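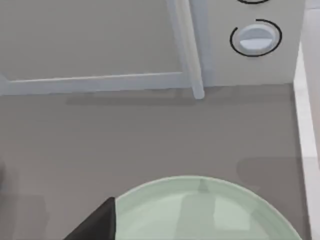
Sourdough starter, rye against white: notebook, June

Started 7.40 am. Both jars fed last night from the same parent (the Radberg one, which Hanna brought back and which has been in the fridge door for most of the spring). Rye jar has the blue lid, white jar has the clear lid. If you swap lids when washing up, write it down.

Feed for both: 60 g starter, 60 g flour, 60 g water. Water from the filter jug. I had been using tap water and letting it stand overnight but gave that up, as I kept forgetting to fill the bottle.

8.15. Rye already has a domed top. White flat, a few bubbles on the side of the glass. Rubber bands moved to the new levels.

9.30. Rye well past its band. Smell is sharp, like cider. White smells of wet flour and not much else. Stirred neither.

Hanna Ostapchuk's note from last time says the white catches up after lunch if the cupboard door is left open. I left it shut this time so that we have something to compare with hers. The boiler pipe runs behind the cupboard, so the back of the shelf is warmer than the front. Jars are side by side at the front, touching the door.

11.00. Mixed the first dough with the rye starter as it was clearly ready. Recipe is the plain one on the inside of the cupboard door:

500 g strong white flour (Mevinitz, new bag)
340 g water
100 g starter
10 g salt, held back until after the rest

The Mevinitz flour takes up less water than the Girard did. With Girard I could go to 360 without the dough spreading. At 340 this one was already tacky and stuck to the scraper. Next time hold back 20 g and add it with the salt if it wants it.

Rested, added salt, squeezed it through by hand. Folded 4 times over the early afternoon. After the second fold it held its shape. After the third I got distracted by the phone and the gap ran long, so ignore any neat timing in the earlier draft of this page.

1.20 pm. White starter has doubled. Later than I wanted but it did get there with the door shut, so the door may not matter as much as we thought. Mixed the second dough, same weights, same flour.

The second dough felt different from the start. Smoother, slower to come together, no grey flecks obviously. Less smell. I think it could have taken the extra water.

4.45. Rye dough shaped and into the long basket. Some tearing on top where I pulled too hard. White dough still on the counter and not ready, poke test springs straight back.

6.30. White dough shaped, round basket. Both into the fridge for the night, rye on the upper shelf. Fridge is overfull and the lower shelf is the colder one, which isn't ideal for comparing the two. Ask whoever owns the large tub of stock to use it or freeze it.

To do tomorrow:
Bake from cold, lid on for the first half.
Use the Ernudik pot for both, one after the other, and heat it again fully in between. Last time the second loaf had a pale base.
Weigh loaves before and after.
Leave a slice of each, wrapped, for Hanna. She wants to taste them a day old.

Discard from both jars is in the tub marked crackers.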